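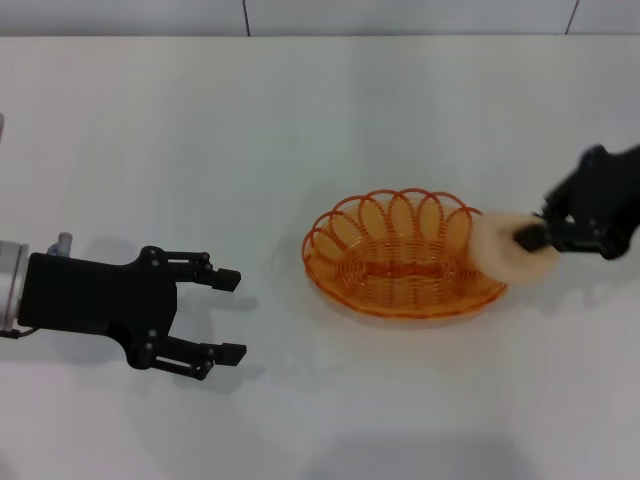 Tiempo de lectura: 2 minutos

Buscar en el blog... Buscar

En febrero decidimos que el hueco bajo la escalera merecía un armario. Un hueco de techo inclinado, con un rodapié que sube y baja como le parece y una pared que el albañil anterior debió de levantar mirando para otro lado.

Pedí tres presupuestos. Skanau me ofreció módulos estándar por 1.129 euros, con una tapeta de relleno tan ancha que habría podido alquilarla. Bloxham pedía 3.000 y no incluía los tiradores. En Flaletti fueron muy amables, prometieron venir a medir un jueves y sigo esperándolos con el café hecho.

Al final lo encargamos a medida en Rilter: 2.000 euros, montaje incluido, en un verde que en la muestra era salvia y en mi pasillo es más bien consulta de dentista. Lo montaron en una mañana. Tres puertas, dos cajones hondos y una balda en el triángulo del fondo, a la que solo llega mi hija tumbada boca abajo. Allí viven ahora los adornos de Navidad, así que en enero habrá que negociar con ella.

Lo que cambiaría: las bisagras. Pagué el suplemento del cierre suave y la puerta pequeña da un portazo de taberna. Ya he escrito dos veces. Me contestan que hay que dejar que el mueble se asiente. Lleva asentándose desde mayo.

31 de diciembre de 2018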